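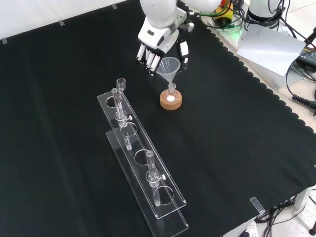
Figure 2. Plastic funnel standing in the neck of a small glass flask, flask on a cork ring.

Print this section | E-mail this section
Reading time: 7 minutes

4. Pouring off

4.1 Why a whole section on this

Section 3 dealt with the making. By the end of it each batch of perry vinegar was sour enough to keep and most of them tasted fine. Cloudy, though. Makers at both sites, Rultden and Senanier, told us the same thing: the vinegar is the easy bit, getting it off the muck is where it goes wrong. Shops send back bottles with a skin or a brown layer at the bottom. Farm-gate buyers mostly don't mind. So a maker who wants the shop trade has to pour off, and every pour costs something. Lost vinegar, lost time, sometimes lost smell as well.

The older handbooks skip it. "Rack when bright" and then straight on to bottling. Bright by whose eye, in what light, after how long? We wanted an answer a person could use in a cold shed in September with two other jobs waiting.

4.2 Batches and sampling

There were 59 batches in the set, all from Bodano pears, all pressed in the same season. Rultden keeps its vinegar in tall narrow jars with a tap set a hand's width above the base. Senanier uses squat open crocks under muslin and ladles from the top. We did not ask either site to change. That makes the comparison untidy (more in 4.6) but asking a maker to swap vessels half way through a season is a good way to be shown the gate.

From each batch we drew 200 ml for the standing test. Drawn from the middle depth, poured through a funnel into the flask with nothing in the funnel, no paper, no cloth. A small flask on a cork ring with a funnel in the neck is the general arrangement (Figure 2), the flask we used for the standing test being larger. Round-bottomed vessels need the ring. Flat ones don't, but a cork ring takes the knock out of a stone bench and knocks matter here, a settled layer lifts at the least thing. Lorries going past at Senanier were enough on a bad day.

Pour slowly and down the wall of the funnel. Straight down the middle makes froth, and froth carries fine lees up the neck, where they dry on and flake off later. Our first few samples had to be drawn again for exactly this reason and we have left the first draws out of everything below.

4.3 What we mean by clear

Three grades, judged by eye against a printed card held behind the glass. Clear: the smallest line of type can be read. Hazy: only the large type. Cloudy: neither. All judging done indoors, by the same window, before noon. One person (Aidoo) did the grading throughout, with a second reader on a share of the samples. Where the two disagreed it was nearly always hazy against cloudy, hardly ever at the clear end, and clear is the grade that matters to a buyer.

A meter would of been better. We had the loan of one for the first part of the work and it gave odd readings with the darker batches, the colour of the pears throwing it out. The card was cheaper and the makers could keep one. Several have.

4.4 Standing time

The short version. Most batches that were going to clear without help did so in the first stretch of standing, and leaving them longer did very little. Batches still cloudy at that point were for the most part still cloudy at the end. Makers at Rultden were already working like this by habit, "if it hasn't dropped it won't", and our samples bear them out.

Temperature had a bigger part than we expected. Jars kept in the stone dairy at Rultden cleared ahead of those in the lean-to, same pressing, same day, same everything as far as we could manage it. The dairy is cooler but above all it is steady. The lean-to warms up by mid afternoon and the liquid turns over on itself, gently, and whatever had started to sink gets carried up again. One maker moved his jars down to the floor after seeing the first results and was happy with it. We did not test floor against shelf properly. Someone should.

Fruit condition: pears pressed very ripe gave the stubborn haze. This is well known in juice (see section 2) and carries on into the vinegar. Holding the fruit back to get more sugar is then a bad bargain for anyone selling to shops, unless they mean to filter. At Senanier they hold the fruit back on purpose, for the smell, and they sell mostly from the door. Nothing wrong with that.

4.5 Loss

Three places vinegar goes missing. The bottom layer, left behind on purpose. The wetting of vessels, cloths and funnels. Spills.

The bottom layer is the big one and depends on the shape of the vessel more than on anything the maker does. In a tall jar with a raised tap the layer is deep but small across and the tap draws off above it. In a crock it is thin and spread wide, and the ladle stirs it up well before the end, so the maker stops early to be safe. Tilting the crock on a wedge the night before helps. The lees slide to the low side and more can be ladled from the high side. Cheap, slow, works. Wedge must go in the night before and not on the morning, we saw it done on the morning and the whole crock went to soup.

Wetting loss is small for any single pour but it adds up with each change of vessel. Some makers pour off twice, some more. Past the second pour we could find no gain in clearness that a buyer would notice, and each further pour lets in air. For young vinegar air does no great harm. For a finished one that has been kept for its smell it does, and the Senanier tasters picked out the over-poured samples without being told which was which.

Cloth soaks up a surprising amount. Wet it first, with vinegar from the same batch, wring it, then strain. Wetting with water is common and thins the first bottle or so, which matters if that is the bottle that goes off to be tested for strength.

Spills we only have notes for. They come at the change of vessel, when the lower one fills faster than the eye follows. A funnel that sits tight in a neck makes this worse, no room for air to get out, the liquid stands in the cone and then drops all at once. Lifting the funnel a little off the neck cures it. A bit of twisted string between the two does the same and leaves a hand free. The string trick came from Senanier and we had not seen it written down before.

4.6 Problems with the comparison

Plenty. The two sites differ in vessel, shed, water, the age of the trees and the temper of the people. We cannot pull vessel shape away from the rest. The wedge finding rests on crocks at one site only. The dairy and lean-to comparison is cleaner because the fruit was shared out on the day of pressing, but it is one farm in one year and that autumn was mild.

The standing test itself is kinder than real life. A flask on a quiet bench is not a full jar by a door. We think the order of the batches (which cleared first, which last) carries over, and the makers' own notes agree wiht ours on that in most cases. The actual times shouldn't be lifted out and used as a rule.

Also the card. Printed on off-white stock by mistake for one part of the run. Graded those again on the proper card, few changes, but it should be said.

4.7 What the makers did with it

Copies of a one-page sheet went to both sites before the second season. Stand it somewhere cool and steady. Look at the card, and if it hasn't cleared by then either sell it as cloudy or strain it, don't keep waiting. Pour off twice at most. Wedge the crocks the night before. Lift the funnel.

Rultden took up the card straight away and ignored the rest, having done most of it for years. Senanier took up the wedge. They did not take up the advice on ripe fruit and told us so plainly. Their bottles now carry a line saying the vinegar is unfiltered and may throw a deposit, and returns from the one shop they supply have dropped off. A line on the label may be worth more to a small maker than any amount of careful pouring, and it costs next to nothing. We come back to labels in section 5, along with the mother, which some buyers ask for and others send back.

Write to: Selorm Aidoo, for copies of the card and the sheet

Print this section | E-mail this section

Related items
Section 3: From perry to vinegar, open and covered vessels
Section 5: Labels, deposits and what buyers send back
Keeping the mother over winter: notes from Rultden
Bodano pears, when to pick for pressing
Stone, clay and glass: storage in small farm sheds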